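**Aula 5: Reciclagem de conteúdo em blogs de celebridades**

Chama-se *republicação datada* o reaproveitamento de um post antigo numa efeméride. No corpus Kostel (2.114 posts), 800 são republicações; 27 tratam de casamento.
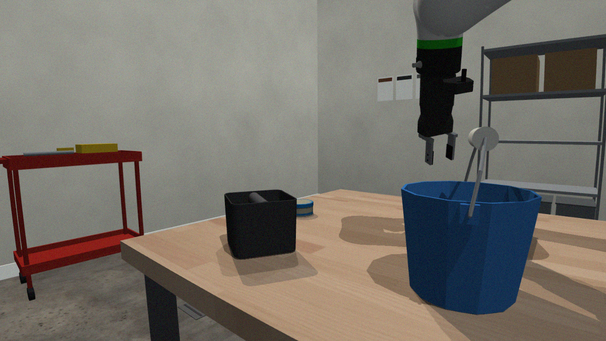
A republicação exige três elementos: gancho de calendário, figura pública reconhecível e citação curta. O texto original não se altera; muda apenas o parágrafo de abertura. Sobre a mesa há um balde azul, de corpo facetado e alça fina de arame.

Exercício: classificar dez posts do blog Hurnmont, de dezembro, segundo o tipo de gancho. Entrega em folha única.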